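Skeltness workshop's home-made arm gets to grips with a bar

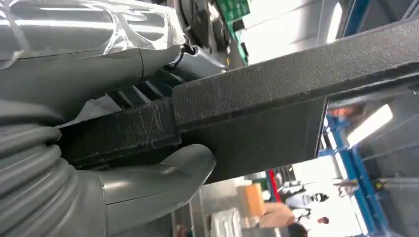
Issue 123, page 2

The robot arm that members of the Skeltness shared workshop have been building since January can now take hold of a long black bar, which puts it level with most of the membership.

The arm, known as Moder, was put together on the evenings when the lathe was spoken for. It has a grey plastic gripper with one finger that curls up from underneath, and a ribbed bellows section behind it that has drawn more comment from visitors than anything else in the building. Clive Fothergill, who drew up the first version on the back of a gas bill, says he has stopped answering questions about vacuum cleaners.

Black bars are this month's job. They have a gritty, powder-coated sort of finish, and the one the team has been practising on has a seam where a narrower section meets the wider part. Solange Bouvier, who writes the software, would like the gripper to hold the narrow section every time. Moder has views of its own. Out of 85 attempts logged up to last week, it held on for 44, and Ms Bouvier asks readers to note that this is more than half.

"It went wrong very slowly, so you could usually get there first with a hand," she said. "We've slowed it down further and now you can fetch a cup of tea first."

The work goes on in the main room, among the green crates and the blue racking, with the ordinary life of the workshop carrying on behind it. Svend Ragnarsson, who is restoring a rowing boat and needs the floor space, has asked when the arm will be finished. He was told it depends what you mean by finished - a reply he has used himself about the boat.

Money has been tight. The motors came second-hand from a firm in Amton that was clearing out its stores, and Pascal Vidal made the first set of fingers at home on his kitchen table. They were too smooth and dropped everything. The second set was too long. The present ones are the third set, and he has been asked to leave them alone.

Next on the list is getting Moder to put a bar down again. At the moment it lets go, and the team agrees that there is a difference.

The arm will be running at the open evening on 24 March 2026, from half past six. Entry is free and children are welcome if they stay behind the tape. Anyone with spare bearings should speak to Inès Boyer, who would also like her good screwdrivers back.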